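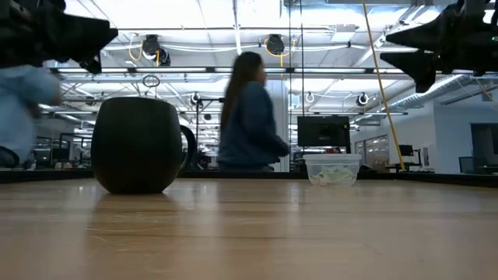
The bench between trials, both grippers parked high. Mug at left, container back right.

Gripper comparison, part 3: Sedeck fingers against the Pullinano stock set

Posted Thursday, March 14, 2024

Part 2 ended with the left arm dropping a mug on every second attempt and me blaming the controller. The controller was innocent. The fault was a loose dowel in the finger mount, which let the tip rotate a few degrees under load. Chang-ho Woo found it with a feeler gauge while I was rewriting the force loop for no reason. The rewritten loop has been reverted.

With that fixed, the comparison could start properly. Two finger sets, same arms, same controller (a Joo unit with the August firmware), same objects. The stock Pullinano fingers are stiff, fairly short, and have a ribbed rubber face. The Sedeck set is longer and narrower at the tip, with a smooth pad that can be peeled off and replaced. Both bolt to the same flange if you ignore the Sedeck drawing and use the shorter screws.

Objects

I kept the list short. The black mug is the main one. It has a barrel-shaped body, wider in the middle than at the rim or base, so a parallel grip on the wall wants to slide up or down depending on where you land. The handle gives a second option, but only if the approach angle is right. Its finish also gives the depth camera very little to work with on the shaded side.

The other is a clear plastic food container with a lid. It is light, it flexes, and the depth camera sees through most of it. Between the two of them they cover most of what goes wrong in a kitchen task.

Body grasp on the mug

The stock fingers did well here, better than I expected from the rubber. Anywhere near the widest part of the body they held at low force, and they tolerated a centring error that would have tipped the mug with the longer fingers. Above the widest part they were poor. The ribs catch, let go, and catch again, and you can see each release as a step in the motor current.

The Sedeck fingers slid on the same grasp until I raised the closing force. After that they held quietly, with no steps in the trace at all. I prefer that behaviour. A slip you can model is worth more to me than a high friction number that comes and goes. Chang-ho disagrees and thinks I am too fond of clean plots.

Handle grasp

No contest. The stock fingers are too thick to enter the handle loop without touching the body of the mug, and once they touch it the whole thing rotates on the table. The Sedeck tips go in with clearance on both sides. Of nine attempts with the stock set, three ended with the mug off the table in a usable pose. The Sedeck set managed all nine, although one of them was ugly and I would not have wanted coffee in it.

One caution on the long fingers: they flex sideways. Swing the wrist quickly with the mug hanging from the handle and it keeps moving after the arm has stopped. I added a settling delay of 700 ms before the handoff, and that was enough. Shorter values caused the second arm to close on air.

The container

Neither set was good. With stock fingers, the force needed to hold the sides was also enough to bow them inward and lift a corner of the lid. With the Sedeck set the side grasp was gentler, but the smooth pad on smooth plastic has little to hold on to, and the container crept downward during the lift.

Picking by the rim worked with the narrow tips, one finger in under the edge of the lid and the other across it. That needs a good estimate of where the rim is, and the depth image does not supply one. I ended up using the colour image and a hand-measured height. This is cheating, and I have labelled it as such in the log.

Cameras

The table is glossy and the ceiling is full of bright fluorescent fixtures, so there are long bright streaks across the boards. The wrist cameras cope, mostly, since they look down from close in. The fixed camera gets the low angle and the worst of the reflections. Saoirse Mac an tSaoi suggested masking the tabletop by plane fit before anything else touches the image, and that removed most of the phantom objects. It also removed the base of the mug, where there is a reflection right up against it. I have shrunk the mask margin and will look again.

The other problem is background motion. People walk behind the far edge of the table all day and the segmenter would like every one of them to be an object. Cropping at the dark rim of the table works as a hard limit. I resisted it for a while because it seemed crude, then spent six minutes implementing it.

Controller notes

The Joo unit will accept different gains per arm, but the configuration tool writes them both from the left-hand tab. Save the file, open it in a text editor, and fix the right arm by hand. Check it again after every firmware change. I have reported this through the Plandisia support portal, as they handle the distribution here.

Gripper current is logged at a lower rate than joint position. If you are lining the two up to find a slip, resample first -- I lost an afternoon to an offset that was purely a timestamp artifact.

Where it stands

The Sedeck fingers are staying on the right arm, which does the handle work. The left arm goes back to stock for body grasps and bracing. Mixed fingers complicate the calibration, as the tool centre point now differs between arms, and the handoff script assumed it did not. That assumption was in four separate files.

Next up is a softer pad material on the Sedeck tips, with the container as the test. Saoirse has a sheet of silicone that might do, and the pads are simple enough to cut with a knife and a steel rule. I will post the current traces once the timestamps are sorted out.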